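# 나뭇결을 읽는 오후

식탁 하나를 고르는 데 석 달이 걸렸다고 하면 다들 웃는다. 그런데 나무를 들여다보기 시작하면 석 달도 짧다! 같은 참나무라도 켜는 방향에 따라 물결이 되기도 하고 곧은 빗줄기가 되기도 한다. 통나무를 평평하게 켠 판에는 산봉우리 같은 무늬가 겹겹이 올라오고, 중심을 향해 켠 판에는 가느다란 선이 나란히 달린다. 목수들은 앞의 것을 무늬결, 뒤의 것을 곧은결이라고 부른다.

내가 이 세계에 빠진 건 트론코소(Troncoso)라는 작은 목공소 덕분이다. 7월의 어느 일요일, 비를 피해 들어갔다가 벽에 기대 세운 판재 앞에서 두 시간을 보냈다. 물푸레, 호두, 느릅, 벚나무. 손바닥으로 쓸어 보면 저마다 감촉이 다르고(물푸레는 결의 골이 손끝에 걸린다), 냄새도 다르다. 벚나무를 막 대패질했을 때의 달큰한 냄새는 아직도 잊히지 않는다.

목공소 장부에는 그동안 들여온 판재가 743장까지 적혀 있었다. 그중 372장이 느릅나무였는데, 주인의 취향이 숫자로 드러나는 것 같아 한참 들여다봤다. 느릅나무는 결이 엇갈려 대패질하기 까다롭지만 그만큼 표정이 풍부하다. 빛이 비스듬히 들면 판 전체가 일렁이는 듯 보인다. 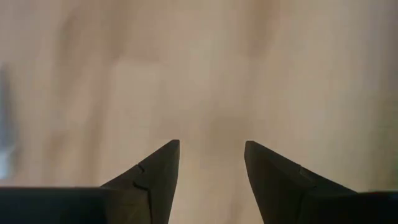

밝은 나무 면과 그 앞의 검은 그리퍼.

마감 이야기도 빼놓을 수 없다. 요즘 나는 오일 마감에 푹 빠져 있다. 아스타(Asta)라는 동네 공방에서 배운 방법인데, 얇게 바르고 15분쯤 기다렸다가 남은 기름을 마른 천으로 싹 닦아 낸다. 하루 말리고 고운 사포로 살짝 문지른 뒤 같은 일을 되풀이한다. 세 번째쯤 되면 나무 색이 깊어지면서 결이 안쪽에서부터 떠오르는데, 이 순간이 정말 좋다. 기름 먹은 천은 뭉쳐 두면 저절로 불이 붙을 수 있으니 꼭 물에 적셔 펼쳐 말릴 것.

바니시처럼 단단한 막을 올리면 물 자국 걱정은 덜하다. 대신 한번 깊게 긁히면 손볼 범위가 넓어진다. 오일 마감은 컵 자국이 잘 남지만 그 자리만 갈아 내고 다시 바르면 된다. 우리 집 식탁에도 벌써 둥근 자국이 몇 개 생겼다. 처음에는 속이 쓰렸는데 이제는 그 옆에 커피잔을 태연히 내려놓는다.

오래된 나무를 만나고 싶다면 헌 가구를 파는 운딕(Undik) 같은 가게부터 들러 보길 권한다. 서랍을 빼서 뒷면을 보시라. 겉은 칠로 덮여 있어도 안쪽에는 맨 나무가 그대로 남아 있는 경우가 많다. 나는 지난번에 허름한 책상 서랍 밑에서 눈이 번쩍 뜨이는 느티나무 결을 만났고, 그 책상은 지금 내 방 창가에 있다. 다리 하나가 아직 흔들린다.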